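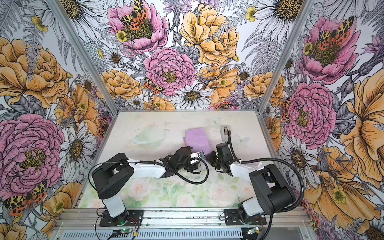

Stuck on the Vaver bridge quest - do I need the toll pass first?

Posted in Side Quests, Spoilers Allowed

Hi all! I started playing last week and I'm completely hooked, but I've hit a wall. I'm at the part where the ferryman in Estton tells you to find the missing ledger and bring it to the tower at Vaver. I've got the ledger (it was in the flooded cellar, behind the second locked door), but the guard on the bridge won't let me cross. He says "No seal, no crossing" and the conversation ends. I tried bribing him with 500 gold and he took it and said the same thing again!

Is the seal a separate quest? And does it matter that I already read the ledger? The quest log changed when I opened it and now it says "You know what Amegashie owed." I'm level 11, playing a trapper, mostly bow and snares. I'd rather not reload because my last save is before the cellar and that place took me forever.

pinegrove_sam

You need the toll pass, and the seal is on it. Talk to the clerk in Zivham. 1,000 gold or do her errand. Good luck

mudlark77

Oh, you're in for such a good stretch of the game! I'm a bit jealous that you get to see it fresh.

So the seal does come from a separate quest, but it doesn't show up in your log until you speak to the clerk in Zivham, and she's only at her desk in the daytime. Go in by the north gate, take the stairs past the dye shop, and she's on the upper floor. She'll ask for 1,000 gold, or you can choose "Is there some other way?" and she sends you out to the salt marsh to look for her brother's boat. Pick the boat! It's a short trip, the marsh music is lovely, and you come back with a hooked spear that sells for a lot if you don't use spears. Bring something for poison, though. The eels hit hard at level 11, and snares don't work on them in the water. Stand on the wrecked pier and shoot from there.
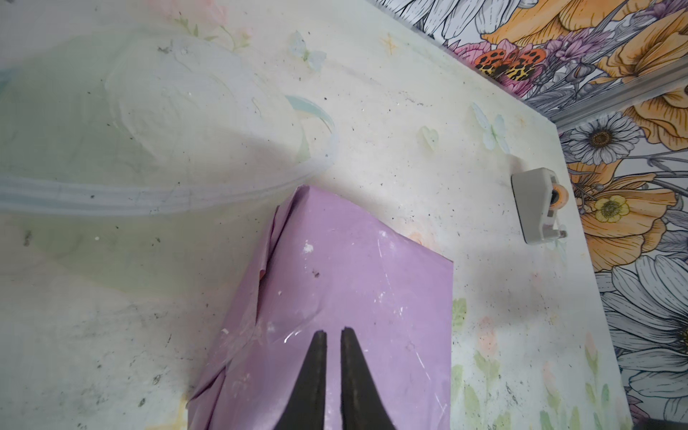 Once you've found the boat, don't go straight back to Zivham. Look under the rear bench first, where there's a letter that opens up an extra line with the clerk. If you show it to her she gives you the pass and also marks a back way into the Vaver tower, so you can skip the bridge guard completely (sorry about your 500 gold, he keeps it no matter what).

About reading the ledger: you're fine, it just changes the ending of the quest. With it unread, the tower master pays you 3,000 gold and that's it. After reading it you can hand it over, or take it to Amegashie's widow, who lives above the bakery in Estton. She pays nothing, but she teaches you the Quiet Step skill, and for a trapper that is fantastic - I used it right up to the last chapter. If you do go to the tower anyway, say you never opened it and you'll need a speech skill of 30 to be believed. Fail that and he pays you half.

Save before you talk to him either way!

oldlanternlight

Mostly agree with the answer above, but the clerk was there at night too when I played, so maybe that got changed in a patch? Also you can sneak past the bridge guard in heavy rain. I did it by accident while chasing a goat. The tower door on that side is locked though, so bring picks.

tinkettle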